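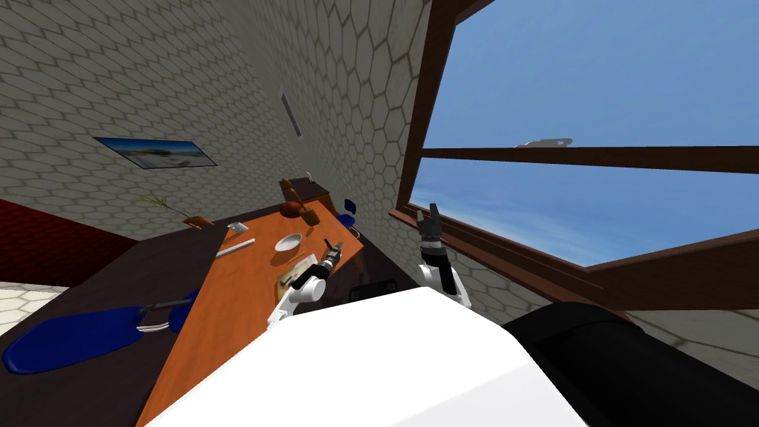 A mesa laranja, a janela e os dois braços do Skundano no simulador.

Finalmente tenho coisas para mostrar! Desde julho que passo quase todos os serões agarrado ao Skundano, o robô de dois braços que eu e a Liis Vaher andamos a montar na oficina partilhada, e o gémeo digital dele já tem uma sala inteira para treinar. A estrutura verdadeira continua em cima da bancada, sem ombros e com os cabos à mostra, mas no simulador o bicho já se estica por cima dos móveis e eu não me canso de olhar.

O ficheiro da sala vai em 424 linhas (a maior parte são paredes, mesa e tralha). Chamámos Priedītis à biblioteca de objetos, ideia do Gunārs, e foi ele que me convenceu a pôr coisas de formas bem diferentes em cima do tampo. Um prato redondo pede uma aproximação, uma vareta comprida e fina pede outra completamente diferente.

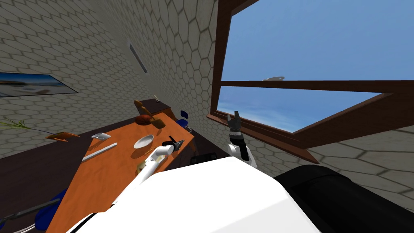 O que me deu mais luta foi o cotovelo esquerdo. Eu tinha o limite da junta em 122 graus e o braço dava uma volta disparatada sempre que o alvo ficava perto do meio da mesa. O Urmas Kairys olhou para o código durante uns minutos e viu que eu tinha trocado o sinal num dos eixos. Três noites perdidas por causa de um menos! Depois disso passei às câmaras dos pulsos, e foi aí que a coisa ficou mesmo divertida.

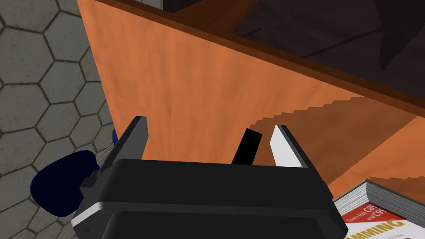 Garra aberta junto ao painel laranja, com um livro grosso no canto.

A sombra em degraus no painel chateia-me um bocado. Já experimentei subir a resolução das sombras, mas o portátil começa a soprar e tudo fica lento, por isso para já vive assim. Com as texturas estou muito mais contente, sobretudo com o veio da madeira. 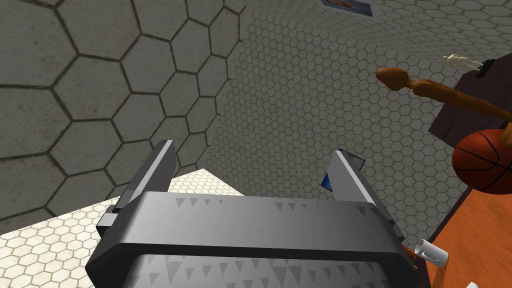
Para a garra a sério, temos os dedos impressos e cerca de 4 horas de lixa pela frente (as minhas primeiras peças saíram com uma rebarba horrível). A Liis quer forrar as pontas com borracha, eu quero testar primeiro sem nada. Entretanto falta-me afinar o atrito no simulador, rever os contactos com os objetos cilíndricos e ligar os motores do ombro direito. Se alguém tiver uma boa receita para calibrar câmaras de pulso, deixe nos comentários, que eu leio tudo!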